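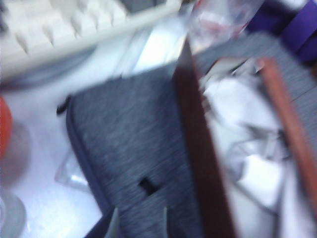 # Catalog Writer, Home Video Releases (Part-Time, Remote)

Skistano puts out restored genre films on disc, mostly horror and science fiction from the 1970s through the 1990s. We are looking for a part-time writer to handle the text that goes with each release: back cover copy, store listings, special features lists and the short essays in our booklets.

The job is remote, with one visit to our Indthorpe office in June for training. We pay for travel and one night's lodging.

## What you'll be doing

- Writing back cover copy of no more than 270 words per title
- Compiling full specs for each disc: run time, aspect ratio, audio tracks, subtitles, region
- Checking credits against the film itself, including alternate cuts
- Writing or editing one booklet essay per quarter
- Updating older listings in our catalog, which now has around 700 titles

The first large project is the Niven box set, a collection of 14 low-budget features that have only been available on tape. Four of them exist in more than one version, and the listings need to say clearly which version is on which disc. Expect to spend your first two months mostly on this.

## What we need from you

You should write clean, accurate copy and meet deadlines. We'd like at least two years of published work on film or home video — print, web or a well-kept blog all count. You should know the difference between a new scan and an older master, and be able to explain it to a buyer who doesn't. A film degree is not required.

Some of our titles are violent or unrated. You will have to watch them all the way through, sometimes more than once.

## Hours and pay

Twenty hours a week, paid hourly. The rate is discussed at first contact, before you do any test work. Hours are flexible except for a team call at 10 a.m. Eastern once a week. Screening copies come through Desby, our online viewing system, and need a steady internet connection.

## How to apply

Send a resume and two writing samples to Callum Forsyth, Catalog Editor, through the jobs page on our site. Use reference number 2091. One sample should be under 300 words. Please don't send reviews with star ratings only, or scripts.

Applicants we want to talk to will get a short paid test: one back cover and one spec sheet, with a week to finish. Interviews are by video and take about 40 minutes.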